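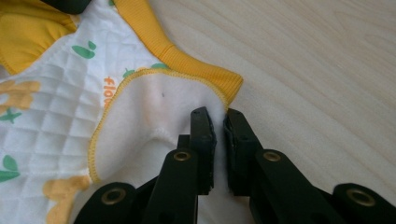 By Gun-woo Gil | 16 March 2020
2 min read

A pair of hand-held grippers is being built in a shared workshop in Cerkisstead, and the makers now try them on small clothes. The project is called Timeo. Its jaws are black plastic, moved by a scissor linkage, and the hand of the user does the closing.

Hard objects were easy from the first week. A padded baby garment is more difficult, for the quilted cloth and the fleece lining do not fold in the same way.

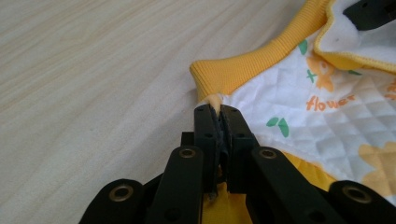

The present fingers are version 4. The rubber pads wear quickly, and one set costs 12 dollars. The group plans to change the pads before the next trial in the workshop, and later to fit the same fingers on a motor arm. 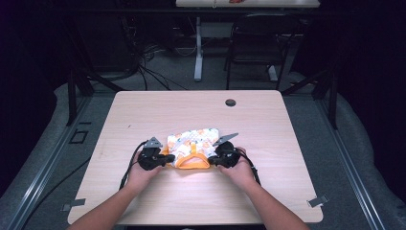 Woo would like to see the motor arm postponed. In a reply to the workshop's mailing list, Woo wrote that the pads should first survive over 27 folds, and that a softer rubber is worth the waiting. The drawings will be shared with members at the end of March.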